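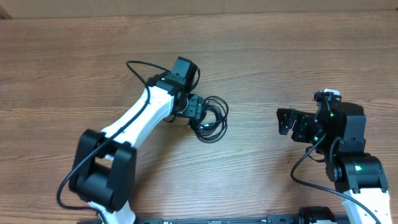 Several readers wrote after the October issue to ask why the equipment plan sets money aside for a second pair of arms when the first pair is still within its service period, and one asked whether the same sum would be better spent on staff training. The Equipment Office is grateful for these letters. The answer is set out below, together with the timetable for departments that wish to submit requests for the coming budget year.

The present bench arrangement consists of two arms attached to a single rail, so that both can reach the same area of the table. It was bought for cable handling trials under the Kolance project and has since been requested by three other groups. The booking record for the year shows 119 sessions. In 11 cases a group asked for a date and was refused, as the bench was already taken. The office regards the second figure as the more important of the two for planning purposes. A refused session usually delays a group by a full week, and in the case of the Mbeki laboratory it moved a set of trials into the following term.

Training was considered as an alternative. The existing introductory course will continue and its cost is already met from the general budget. Additional places on the course would increase the number of people qualified to use the bench, and so would increase demand for it. The office has therefore recommended that the second pair be purchased first, and that the number of course places be reviewed once it is in service.

Two suppliers were invited to submit quotations. Cillum offered a complete bench, including arms, rail, clamps, power supplies and one year of parts. Anine offered the arms alone at a lower price, with mounting hardware to be obtained separately. When the cost of a rail, clamps and installation labor was added to the second offer, the difference between the two was small. The Cillum offer has been preferred for its parts coverage. No order has been placed, and none will be placed before the plan is approved.

Departments should note that the purchase price does not cover the full cost of ownership. The plan includes an annual allowance of $3,000 for servo motors, gripper jaws and cables. In the first year of operation, cables were the item most often replaced, followed by wrist servos. Groups have at times paid for these parts out of project funds and claimed the money back later, a practice that has made the true running cost difficult to establish. From the start of the new budget year, all replacement parts for shared benches will be ordered through the Equipment Office and charged to the allowance.

Space must also be planned for. Each bench requires a solid table to which the rail can be clamped, clear room for both arms at full reach, and access to power on a circuit that is not shared with heating equipment. Departments offering to house the second bench should confirm that the room can be locked and that it will remain available for at least 2 years. Moving a bench means that it must be set up and calibrated again, and the plan makes no provision for that work.

Requests for the coming year should be made on the standard equipment form and should state the following:

The purpose of the work and the project to which it belongs
The number of sessions expected in each term
Whether one arm or both will be needed
Any gripper parts or fixtures not already held in the store
The account to be charged for items outside the shared allowance

A request for a single arm will not be treated as less important than a request for both. Groups that need only one arm are asked to say so plainly, as the office is examining whether two such groups could be placed at separate benches on the same day without loss to either.

Forms received by 27/12/2024 will be considered in the first round. Later forms will be held for the second round, where funding depends on what remains after the first. Questions about the form, the supplier quotations or the booking record may be sent to the Equipment Office through the usual internal address.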